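Feltow: a used parts fitment list for older wagons and vans

Hi, and thanks for stopping by. Feltow is a plain data set of which used parts fit which cars, and I started it after buying the wrong alternator twice in one month (same car, same seller, two different wrong alternators!). It's one big table plus a couple of small ones, and you can open it in any spreadsheet program you like.

What's in it

The main file is parts.csv, with 3,060 rows. Each row is one part that somebody pulled from one car and put into another, with the donor car, the receiving car, the part number stamped on the part if we could read it, and a note on how the job went. The notes are the bit I'd read first. A row that says "fits" with a note reading "after you bend the bracket" is a very different afternoon from a row that just says "fits".

donors.csv lists the 51 donor models. Trim levels are in there too, because a base model and a fancy one from the same year can have different window regulators, and I have the scraped knuckles to show for it.

sellers.csv is gone as of June. It went stale so quickly that it did more harm than good, so please don't ask me to bring it back.

How the rows get in

Most of them come off paper. People fill in a card at the bench, the cards pile up in a tray, and on Tuesday evening Lejla Spahić and I type them in. She reads, I type, and then we swap and check each other's work. Cards with no part number still go in, they just get a blank in that column. A blank means we couldn't read it or the sticker was gone. It doesn't mean there wasn't one.
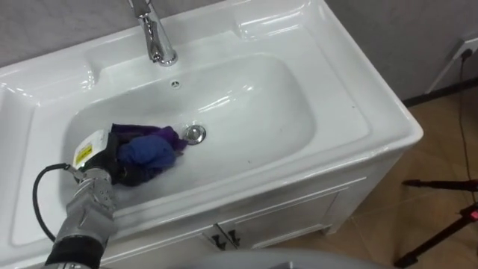 Gallow Parts Exchange, Records Team

Columns that trip people up

side: this is left or right as you sit in the driver's seat. Always. Filippos Galanis went back through 729 rows to make that true, so if you find one that's flipped, be nice about it when you write in.

condition: runs from 1 to 4, where 4 is "I'd put it in my own car without thinking" and 1 is "for the bolts only". It's one person's opinion on one day. I wouldn't average it, and I'd really rather you didn't build a price model on it.

mileage: the donor's odometer reading, in miles. Rows that came from Zlatko Kneževič were in kilometers and I've converted them, with the original number kept in mileage_raw.

fit: takes "yes", "no" or "modified". We used to have "probably" as well and I took it out. Those rows are now "modified" if the note backs it up, and otherwise they've been dropped until we hear from whoever did the job.

What I wouldn't use it for

Please leave airbags, seat belt tensioners and brake hydraulics alone. We don't record them, and a missing row isn't a green light. Electronics are patchy too. Plenty of modules will bolt straight in and then refuse to talk to the car until they've been coded, and our notes only mention that when the person remembered to write it down.

Coverage is lopsided as well. There's a ton on doors, mirrors and lights (easy to pull, easy to swap) and hardly anything on gearboxes.

Fixes and additions

Send corrections with the row number and what you think it should say. A photo of the stamped part number is a huge help! Špela Dimitriou looks after the incoming pile and she's quick, though if your message covers more than one car, please split it up.

Still on my list: tidy the wiper motor rows, and merge the two spellings of "tailgate" / "tail gate" that keep sneaking back in.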